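Korincombe abre en septiembre la segunda ronda de compra compartida de pinzas de mano

Kestthorpe, Aug 2, 2025

¡Hola a todos! Soy Yetunde Briggs, llevo las compras de Korincombe y esta vez me ha tocado a mí escribir la nota (con mucho gusto, que llevo meses hablando de presupuestos a quien se me ponga delante). La noticia: en septiembre abrimos la segunda ronda de compra compartida de equipos para talleres y laboratorios pequeños, y hay 332 plazas.

En la primera ronda entraron 11 centros. Casi todos llegaron preguntando por el brazo más grande del catálogo y acabamos hablando de vasos de papel, porque con una tarea así de sencilla se calcula muy bien lo que hace falta: dos pinzas, una mesa, cables y unas cuantas pilas de vasos.

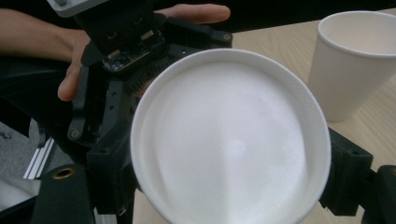 Qué incluye el paquete

El paquete básico, que montamos con Drirkik, cuesta 639 euros por puesto y trae la pareja de pinzas, las placas de montaje y un juego de dedos de repuesto. ¡Pedid los dedos de repuesto aunque os parezca un gasto tonto! El completo sale por 1281 euros y añade la estructura para la mesa, los trípodes y una visita de Senthil Naidu, nuestro técnico, para dejarlo todo montado.

Y un consejo de compradora: reservad una partida para lo que no sale en la foto del folleto. Soportes para los vasos, cinta para marcar el suelo, cables más largos de lo que pensabais... Yo en mi primer presupuesto me olvidé de los cables y todavía me lo recuerdan.
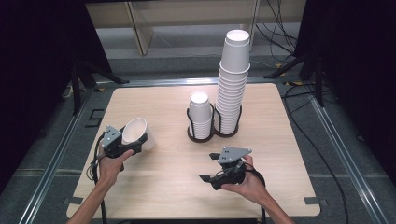 Cómo apuntarse

Las solicitudes se envían desde la web de Korincombe a partir de septiembre. Pedimos las medidas de la sala, el número de puestos y la tarea con la que queréis empezar, contada en dos líneas. Rekha Marar revisa cada una y devuelve un presupuesto cerrado, con el transporte aparte. Si dudáis entre los dos paquetes, decídselo y os prepara ambos.

Contacto de prensa: Karthikeyan Rodrigues, oficina de Korincombe en Kestthorpe.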